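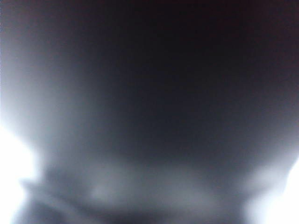 The Surkach Robotics Club is a student robotics club best known for its Tineo project, a long-running effort to teach a small robot arm to handle everyday household items. The club meets in the former print shop of Vinden Technical High School and is open to students in every grade. It takes its name from the street behind the school, where the first members met in a garage before they had a room of their own.

History

The club was started by Bezawit Workneh, a physics teacher at Vinden, after two of her students asked if they could keep working on a line-following car once the class unit was over. The car never did manage the tight corner by the supply closet, but the group stayed together, and within a year it was entering regional contests with machines built from scrap printers and bicycle parts.

For its first few seasons the club built only wheeled robots. The switch to arms came when Oluwaseun Danladi, then a junior, rebuilt a damaged training arm that had been sitting in storage with a cracked shoulder joint. He printed a new joint housing, replaced the wiring and wrote a simple program that let the arm stack paper cups. It could stack four of them on a good day, and it was a huge hit at the school's open house! The repaired arm was named Parisi and stayed in use for several years, mainly for teaching new members.

The Tineo project

Tineo began in September as a one-semester project and has been running ever since. Its goal is easy to state and wonderfully hard to reach: an arm that can pick up a soft item, such as a dish towel or a sock, and put it where it belongs. Soft things change shape each time they are touched, so a program that works with a wooden block can fail completely with a washcloth.

The arm is taught by demonstration. A student moves it through a task using a hand control while the motor positions and the video from a small camera at the wrist are saved together. Each saved run is called a "take" by the members. A learning program is then trained on the takes and tested on items it has not met before.

By February 2023 the club had collected 1,086 takes, more than half of its target of 2,000. Every take is watched by a second student and given a short written note before it goes into the training set. Yabsira Tekleab, who set up the note system, kept the wording loose on purpose, and the notes are fun to read in their own right. "Grabbed two corners, wanted one" and "good fold, wrong shelf" are both common entries.

Close-up views

Wrist video is most useful while the hand is moving toward an item. In the last part of a reach, a nearby object can fill most of the picture and lose its sharp edges, and bright light at the sides can wash out whatever detail is left. Early versions of the Tineo program did poorly with views like these. Sosina Chala dealt with the problem by having the program hold on to a short history of earlier views along with the motor readings, so that it could still make a sensible guess when the current view was mostly a dark blur. Her write-up of the method is handed to every new member and has picked up a thick layer of pencil comments over the years.

Activities and membership

The club has 23 members. Beginners spend their first weeks on Parisi, learning to home the joints, use the stop button and crimp a connector that stays crimped. After that they choose between the hardware bench, the software group and the take crew, and many switch at least once.

Each spring the members hold Sock Night, an evening event at which visitors bring in socks and towels for the arm to try. Mebrat Beyene, who organized the first one, also wrote its only lasting rule, under which the arm gets three tries per sock and the crowd must cheer for all of them. A fleece hunting sock brought by a grandparent remained unsorted for two events in a row and now hangs over the door of the club room.

See also

Parisi (training arm)
Student robotics competitions
Learning from demonstration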